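Demonstrating Tasks to the Arms: Frequently Asked Questions

Gikia trains two-arm benches to do small kitchen and packing jobs by recording people doing them through the arms. These are the questions new operators send us most before their first shift at the Dikport site.

What does a demonstration look like?

You drive both arms at once, one with each hand, and the bench records every joint along with the camera views. One attempt at a task, from start pose to end pose, is an episode.
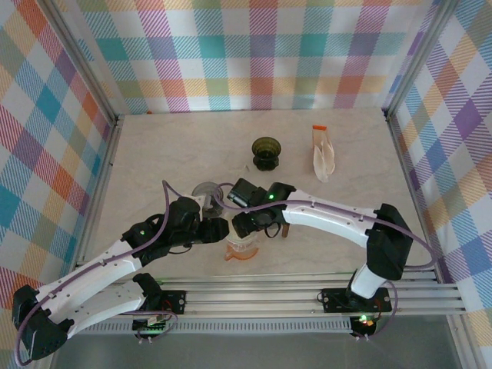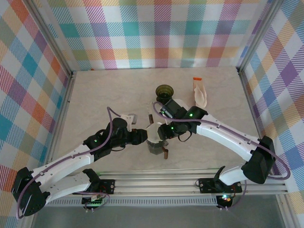

Why do you ask operators to slow down when the grippers get close together?

Most of the episodes we throw out are lost in the middle of the table. The arms can both reach it, and a small slip of either hand puts one gripper into the other. With a cup between the two grippers, as on this bench, bring one arm in first, let it settle, and then bring in the second. Leave the items farther back, like the dark green glass cup and the crumpled bag, alone unless the task card names them.

Do I need experience with robots?

No. Most operators are comfortable after 6 practice sessions. Practice episodes are kept apart from the training set.

What if I drop something?

Keep going if you can pick it up cleanly. A recovery is useful to us — mark it as one in Pindard, the logging tool, when the episode ends. If the item leaves the table, stop and discard.

How many episodes does a task need?

It depends on the task. The Ogilvie pouring set closed at 994 episodes, and our usual target is 2000.

Can I guide the arms directly by hand?

Only on benches set to hand-guiding mode. On all others the motors hold position, and pushing against them can strip a gear.

Should I repeat the same motion every time?

Follow the task card, but don't try to copy yourself. Small changes in grip and path are fine. Long pauses are a problem, so plan the move before you press record.

When are the benches open?

From 9 in the morning. Check Pindard for free slots and sign out when you leave.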